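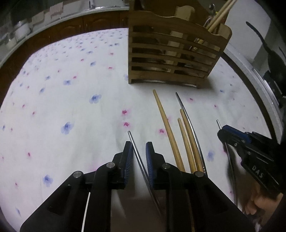

Week 4 handout: Learning from hand-held demonstrations
Instructor: Maximiliano Arrieta

Reading for this week: the Lisari paper, sections 2 and 3. Skip the appendix unless you enjoy calibration tables, in which case see me about a job.

1. The problem

Last week we drove an arm by remote control and learned that remote control is slow, tiring and bad for friendships. The Lisari method leaves the arm out of the collecting stage. A person holds a gripper in each hand, does the chore, and a camera on the gripper records what the fingers were near. The policy is trained on those recordings and only then meets an arm.

2. What gets recorded

Video from each gripper, the opening between the jaws, and the path of each gripper through space. The path is worked out from the video, so a plain white table is a poor choice: the tracker wants marks to hold on to. A flowered tablecloth is in bad taste and works very well.

3. Why chopsticks

They are thin, they roll, and they lie across each other. Metal ones add glare. A policy that has only met wooden chopsticks treats a shiny one as a rumor. The Stostow group collected 215 demonstrations of sorting chopsticks into a holder and kept 13 aside for testing, chosen before training (please copy this habit).

4. The result, with its small print

On the arm, the policy trained on mixed wood and metal finished 80 percent of trials. Before you put that on a slide, note that "finished" means the stick ended up in the holder. It says nothing of how many tries it took, or which end went in first.

Most failures came at the grasp. The jaws closed a little high, the stick swung, and the policy carried on with great confidence and a crooked chopstick.

5. For discussion

Cifuentes argues that two-handed data helps even when the final robot has one arm. Grorkeck disagrees at length. Read both and bring one experiment that would settle it – a cheap one.

Homework: write half a page on what the gripper view misses that a camera over the table would catch. Due before the next lab.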